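Woke at half past five again and gave up on sleep. Wind had dropped. I fed the cat, put the big pan on for porridge and read through what I wrote last week about the choir, most of which I'd now take back.

The tenors are better than I said. Nicanor Soler has been practising, you can hear it, and he has stopped coming in early on the Welsh piece. The trouble is still the middle section, where the altos hold one note for what feels like a week and then have to drop a fourth with no help from the piano. I'm an alto. I know it's us.

Went over it at the kitchen table before work with the tuning fork. Got it four times running. That means nothing, I always get it in the kitchen.

Friday's rehearsal was at Tromemine, up on the second floor, as the hall has its heating off until the boiler part comes. Carpet would have been worse for the sound, so I was glad of a bare floor. The ceiling is lower than I'd like.

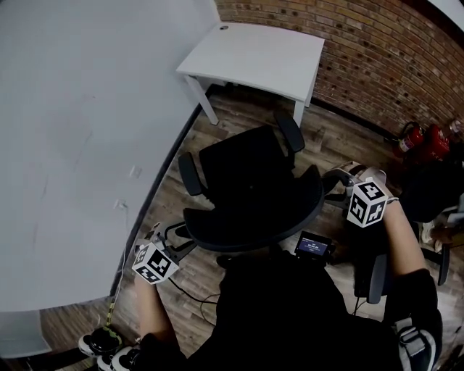
Do we need the piano for the November concert at all?
For two of the pieces, and the rest can go without. Gwawr Powell worked it out on the back of her folder in the break. The carols are unaccompanied anyway, and the Welsh piece only has a few bars of introduction that could be a hummed chord. So it comes down to the long one and the encore. The church piano is a semitone flat and has been since before I joined. Tuning it is 475 pounds, which includes a repair to the pedal. Hiring an electric one is less, but then somebody has to fetch it from Aryee and take it back on the Sunday, and I have a feeling that would be me.

Put off deciding. I said I'd ring Aryee about the hire and I haven't.

We did warm-ups for longer than usual. Gwawr had us siren up and down on "ng", which I hate, and then the tongue twisters, which I don't mind. My voice was thick from the cold I had. It cleared after twenty minutes and by the tea break I had the top D back, not pretty but there.

Then the middle section, over and over. She split us into threes and made each three sing it while the others listened. I was with Pat and the new woman from the bakery, whose name I still haven't got and can't now ask. She has a very straight, clear sound and I found that if I stood on her left and listened hard I could get the drop of a fourth every time. On her right I couldn't. I've no explanation. It might be my ear, I had the bad one syringed in spring and it's never been quite the same.

Gwawr's view is that we breathe in the wrong place. She wants a snatched breath after "môr" and then straight through. I tried it at home tonight and ran out before the end. Tried it again with less on the first note and got there with a bit left over.

The sopranos were sent off to learn their notes and came back having learned some of them.

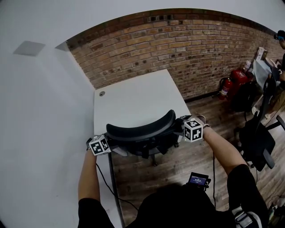

Evening

Cold again once it got dark. Soup from the freezer, which I'd labelled as leek and was pea.

Spent an hour on the programme. The printer in town wants the file by the end of the month and I still haven't got the words for two of the carols. If we print 1000 we'll be giving them away until Easter, the way we did last year, so I've put down far fewer and will argue about it later. The advert from Trundent is going on the back page. The one from Pevlow came as a photograph of a business card on somebody's knee — I've asked for a better one.

Also need to sort out who stands where. Last concert the basses were behind a pillar and half the audience never saw them, and heard them better than anybody. I drew a plan, then remembered the Christmas tree goes on that side, so I drew it again the other way round. Altos are now next to the tenors. Nicanor will be pleased, he says he pitches off us. He oughtn't to.

Listened to the recording from Friday on headphones. It's on my phone and there's a good deal of coughing. The opening is lovely. The middle is flat by the fourth bar, all of us together, so at least it's even. The last page has real energy, and I'd forgotten that while I was fretting.
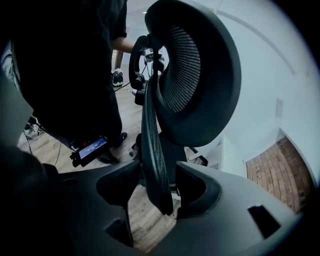 Friday, upstairs at Tromemine.

Bed by ten tonight. Ring Aryee. Ask Gwawr whether the snatched breath is for altos only or for everyone. Honey and lemons from the shop, and cat biscuits, the fish ones.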